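Snack tray and sofa check, front sitting room, Onham guest house
Filled in by Dalia Vanags, December

Tray stable where it's placed: OK, but soft seating is never great for this. I pressed down beside it and it rocked a bit, so let's move it to the side table when guests are in.

Tray rim, no sharp edges: OK. Ran a finger all the way along.

Wrappers sealed: Mostly! I pulled 2 with split ends and binned them.

Ingredients readable: Needs work. A lot of our treats have tiny print, and if somebody asks me about nuts I want an answer fast (Ojārs, can you type up a card?).

Flowered cover, trip and snag check:
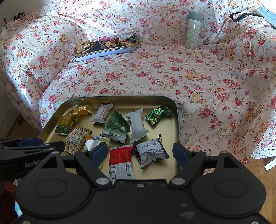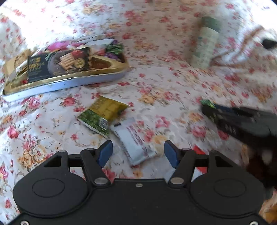 Cover tucked in at the back: Not yet. It slides whenever anyone sits down, and I've been re-tucking it every morning at 11, so I'd love some of those foam rods from Stendance.

Hem clear of the floor heater: Pass. I measured over 20 inches.

Choking hazards: Hard candy goes up on the shelf when the Nyamweya kids visit. They're quick!

Crumbs and pests: Clean under the cushions. Found a pen.

Still open: the card, the rods, and the wobbly lamp by the door, which I keep forgetting to write down.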